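Driving the Holtier Loop Without Rushing It

If you are driving across the northern part of the state in the fall and you have a few days to spare, leave the interstate at Holtier and take the old highway loop instead. Most people stop in Holtier for gas and a sandwich and keep going. We did that on two earlier trips. In July my husband and I finally gave it three nights, and I have been meaning to write up the route ever since.

The loop starts and ends in Holtier. You go north along the river, climb over Trondolum Pass, come down the dry side, and follow the lake back to town. You could do the whole thing in one long day. I would not, mainly on account of the pass road, which is narrow and slow, and the lake road, which is where you will want to stop the most.

Which way to go around

We went clockwise and I would do it that way again. Going clockwise puts you on the inside lane for the steep part of the pass, next to the rock wall and away from the drop. If you are the passenger and you don't like heights, this matters. It also means you get to the lake in the afternoon, when the sun is behind you and the far shore is lit up.

The argument for going the other way is that you get the lake in the morning, before the boat trailers are out. A woman at the campground told us she only drives it counterclockwise for that reason. She had a small car and a lot of patience.

Either way, fill up in Holtier. The store at the foot of the pass has a pump but it was out of order when we came through, and there was a handwritten sign on it that looked like it had been there a while. 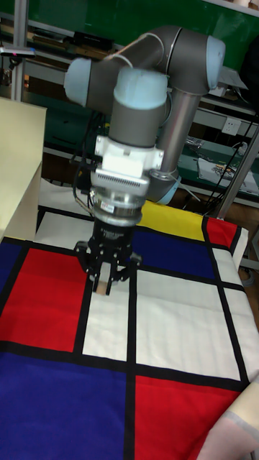 The river section is the easy part. The road is wide, the pavement is in good shape, and there are pullouts on the water side every mile or two. We stopped at the second one past the railroad bridge, where a short path goes down to a gravel bar. We ate lunch there. There is no table and no restroom, just the gravel and some cottonwoods. A family was fishing upstream from us and not catching much.

After the pullouts end you pass a few ranches and a closed schoolhouse, and then the valley gets tight and you start to climb. If you want coffee, get it before this. There is a drive-up stand across from the feed store in the last town and it was decent.

The pass

Trondolum Pass is not high by western standards. The climb just comes all at once. The worst of it gains 700 feet in a short distance, with switchbacks that a long trailer can't get around without swinging into the other lane. There is a sign at the bottom telling trailers to turn back and we still met one coming down. We backed up to a wide spot and let him by. He waved.

At the top there is a dirt lot, a pit toilet, and a trail that goes off to the east along the ridge. We walked it for half an hour and turned around when the wind picked up. The wildflowers were mostly finished on the south side but still good in the shade. Bring a jacket even in summer. I had mine at the bottom of my bag under everything else and had to unpack on the hood of the car.

Paper maps are worth carrying on this route, as the phone signal drops out a few miles past the ranches and does not come back until the lake. We bought one at the Holtier visitor center, the kind that folds out to cover your whole lap. It shows land ownership, with each parcel filled in with flat color and heavy black lines for the boundaries, so it looks less like a map than like a painting, all those bold rectangles fenced off from each other. It took me a few minutes to find the road on it.

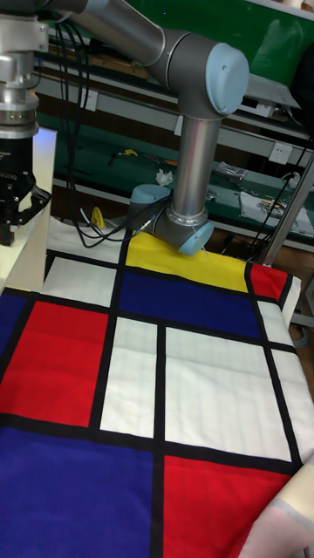 The map did earn its price the next morning. We wanted to take the gravel cutoff on the dry side, and from the phone it looked like a through road. On the paper map the middle stretch was marked private. We asked a man who was fixing a cattle guard and he said there was a locked gate, so we would have driven all the way in and all the way out again. Imagine bold blue and yellow standing for who owns what, and you have the general idea. Once you get used to it, it is easy to read.

So we stayed on the pavement, which added time, but it took us past the old grain elevators and a very good fruit stand. We bought cherries and apricots and ate most of them before we reached the lake. The stand is cash only. They will round down if you are short on change.

The dry side is hot in July. We had the air conditioning on the whole way down, and the car ran a little warm on the last long grade back up to the bench. If I were doing it again in midsummer I would cross the pass early and be at the lake by lunch. In October I don't think you would need to worry about it, although you would want to check that the pass is open.

Where we stayed

We spent the first night in Holtier at a motel I won't name. It was clean and it was next to the tracks. Trains went by at all hours.

The second and third nights we were at the Delaunay, an old lodge at the north end of the lake. It has a long porch facing the water and a dining room that does breakfast and supper but not lunch. Our room was on the upper floor at the back, so we looked at trees and the parking area, and it was quiet. The bed was good. The shower took a long time to heat up, then stayed hot. If you want a lake view, ask for it when you book and expect to pay more.

Supper the first night was trout with potatoes and green beans. The second night was pot roast. They don't have a menu, they just make one thing, and if you don't eat it they will bring you an omelet. I liked not having to choose. You sit where they put you, and we ended up both evenings with a retired couple from the coast who were driving the same loop in the opposite direction. We traded notes. They had missed the gravel bar and we had missed the covered bridge, which is on a side road south of the fruit stand.
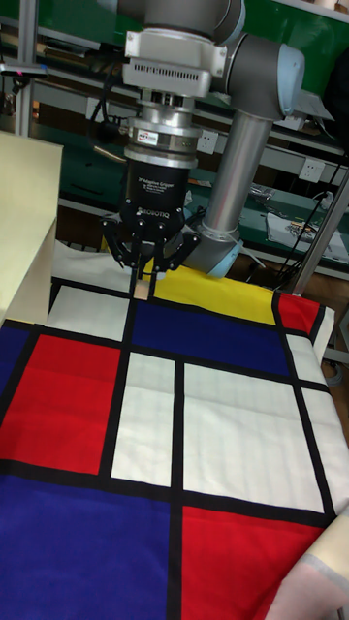

Primary colors and thick black lines, with the gripper at the far edge of the cloth.

The lake road

The road down the east side of the lake is the reason to do this drive. It stays close to the water nearly the whole way and there is very little built on it. The old resort cabins are mostly gone. There are three public beaches. The first is rocky and good for kayaks. The middle one has sand, picnic tables and the only real restrooms, and it fills up. The last one is a long walk down from the road, and we had it to ourselves on a weekday until a dog showed up, followed a good while later by its owner.

The water is cold. I went in up to my waist and that was enough. My husband swam out to the float and back and then sat in the car with the heater on.

South of the last beach the road bends away from the shore and goes through orchards for a few miles. Watch for farm equipment. We got behind a tractor and just stayed behind it. There was nowhere to be.

The rental car

We flew in for this one, so we rented from Gesurix at the airport. The rate was fair, the line was short, and the car had clearly been cleaned in a hurry. It had a full-size spare, which I always check before I take a rental over a pass. The man at the counter said most people never look. The odometer read 2322 when we picked it up, so it was close to new, and I was careful with it. We brought it back with a lot of bugs on the front and they did not charge us for that.

One thing to know is that they don't allow their cars on unpaved roads. It says so in the contract in small type. Another good reason we did not try the cutoff.

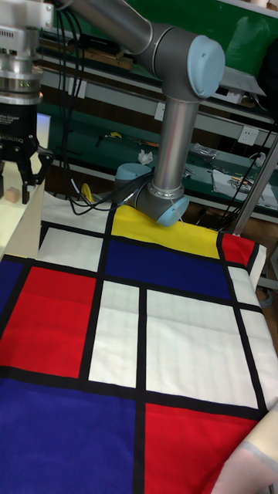 Posted by Liya Tilahun on Friday, October 11, 2024
Filed under: Road Trips, Mountains and Lakes

A few people have written to ask whether the loop is still worth driving this late in the year. I called the Delaunay to check before posting this. They are open through the end of the month and then they close until spring. The dining room is already down to supper only. The woman I spoke to said the larches on the north side of the pass were turning and that she expected them to hold unless a storm came through.

The fruit stand will have apples and squash by now. The visitor center in Holtier goes to weekend hours in the fall, so if you want the paper map and you are coming midweek, try the hardware store on the main street. They had a rack of them by the register.

If you only have one day, skip the pass and drive the lake road out and back from Holtier. Go up to the middle beach, eat your lunch, walk along the shore, and turn around. You will miss the ridge trail and the switchbacks but you will see the best of the water, and you can be back on the interstate before dark.

If you have two days, do the full loop clockwise and sleep at the north end of the lake. With three nights you can do what we did and have a whole day where you don't drive at all. We used ours to sit on the porch, read, and walk to the dock and back a few times - I would have stayed longer if the room had been free.

We are planning to go back and find the covered bridge. The couple at supper drew it on our map in pen, and I have put the map back in the glove box at home so it doesn't get lost with everything else.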